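Household Cleaning Time in Shared Student Housing
Final report, Group 5
Nga Vũ, Oanh Sầm, Vy Trương

3. Method

Residents of 22 apartments in the Kelter building kept a written log of cleaning work in January. Each entry listed the room, the task and the minutes spent. Entries shorter than five minutes were combined with the next task in the same room. Logs were collected every Wednesday by Oanh Sầm and entered into a shared spreadsheet.

4. Results

Kitchens took up the largest share of logged time in most apartments. Bathrooms came second, at around 30 percent. Within the bathroom, residents recorded the toilet and shower often. Cabinet fronts and door frames appeared in the logs of only eight apartments.
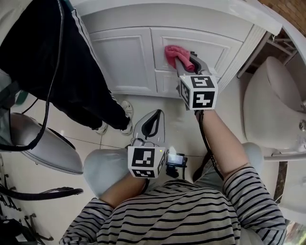
Figure 2. Pink cloth held against the door of a white bathroom vanity cabinet.

5. Limitations

The logs were self-reported, and two households stopped writing before the end of the month. Their entries were kept in the totals. Apartments with a written chore schedule were not analyzed separately.

Acknowledgments

The group thanks Kiều Ninh for comments on the first draft.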